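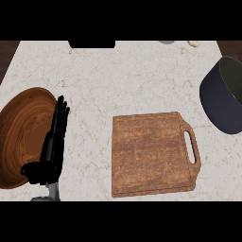
Filed under: Live Music, Notes

Fledden sold out again, all 154 seats, and I got the last pair by refreshing the page on my lunch break. The concert was the first of the winter series in the old grange hall. Tickets were $20, and the doors opened half an hour late because of a problem with the furnace. Most people kept their coats on through the first set.

Barua opened. They're a trio now: fiddle, upright bass and a small pump organ. I saw them in June when they were still four, at the outdoor stage by the river, and the wind took most of the sound. Indoors they're a different band. The organ is quiet, and you need a room with a low ceiling to hear what it does under the fiddle. They played six or seven songs and a long waltz that I think is new. I asked at the table and was told it has no title yet.

King-fai Hsieh played second, alone, with one guitar and no amplifier. He stood a few feet in front of the stage. From row 3 I could hear his foot on the floor. In the back they may have missed some of the words. He did most of the Skukomport record in order, skipped the last track, and finished with two old hymns. The second had a verse I had never heard before.

Intermission was too long. There was cider and there were ginger cookies, and one line for both. If you go, get in it right away.

I bought the Skukomport record on vinyl. It's out on Gravo, in a pressing of 1,024, and I've played side one almost every night. The guitar sounds closer than it did in the hall, and I miss the foot.

The next show is a string quartet and I'm still deciding. Parking is on the north side only, and the gravel lot ices over. Bring a cushion for the folding chairs.

Posted Sunday, January 4, 2026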